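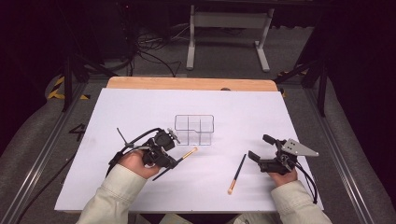
Makeup brushes and a divided clear container on a white work surface.

Filed under: About the School

Ladunley School of Makeup and Salon Practice is a private career school located at 66 Vaughan Street in Cludmont. The school prepares students for work at makeup counters, in salons and spas, and on their own account with private clients. Instruction is given in English, in daytime and evening sections.

The full program runs 635 clock hours. It is divided between classroom theory, supervised practice on fellow students, and service to the public in the school's clinic. Students who already hold a cosmetology license may apply for the shorter makeup certificate, which omits the units on salon law and general skin science. Admission to either course requires a high school diploma or its equivalent and an interview with a member of the faculty.

The school was established by Leidy Chambi, who remains its director. Ms. Chambi had managed makeup counters in Cludmont and in Fodstead before opening the school, and the first curriculum was drawn largely from the training notes she had written for her own staff. Those notes began with the care and arrangement of tools, and the program still begins there. New students spend their opening unit on the identification of brushes, the cleaning of handles, ferrules and bristles, and the setting out of a work surface before they apply any product to a face.

Mr. Khải Hứa is head of instruction and teaches the foundation and corrective makeup units. Ms. Mehwish Siddiqui directs the student clinic and is responsible for sanitation standards throughout the building. Mr. Mohsin Butt teaches salon business and record keeping. Inquiries about admission, transfer of hours and payment plans are handled by Mr. Arsalan Gondal in the front office.

Tools and Stations

Each student receives a basic kit at enrollment, the cost of which is included in tuition. Brushes are to be marked with the student's initials on the handle and remain the student's property after graduation. Containers for the station are issued by the school and are returned at the end of the program.
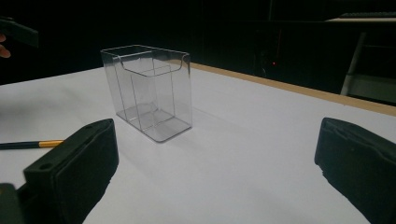

Station order is graded in every unit of the program and accounts for part of the final practical mark. At the start of a session the student sets out the brushes called for by the lesson plan, confirms that each one is clean, and places it in its compartment. Clear containers are used so that an instructor may inspect a station without handling its contents. A holder with a low, scooped front and a higher back suits short brushes well, as the handles can be reached from the client's side of the table, and a divider down the middle allows face brushes to be kept apart from eye brushes. Stepped containers with several cells are used where a lesson calls for a greater variety of tools. Used brushes are never returned to the compartment from which they were taken. They are laid aside on the work surface until the service is complete and are then carried to the wash area. Containers are emptied, washed and dried at the close of each session.

Student Clinic

The clinic is open to the public by appointment. Services are performed by students who have passed the sanitation examination, under the supervision of a licensed instructor, and are offered at reduced rates. Clients are asked to arrive with a clean face and to tell the front office of any allergies when booking. The clinic closes during the January recess.

Facilities and Enrollment

The school occupies two floors. Classrooms and the office are on the first floor, and the clinic, the wash area and the practice room are on the second. An elevator serves both floors. Current enrollment in all sections is 149 students. New sections are formed as space permits, and applicants who cannot be placed at once are entered on a waiting list in the order in which their completed forms are received.

The school catalog, including the tuition schedule, attendance policy and refund policy, may be obtained from the front office on request. Visits may be arranged with Mr. Gondal.

Page last revised 16/03/2021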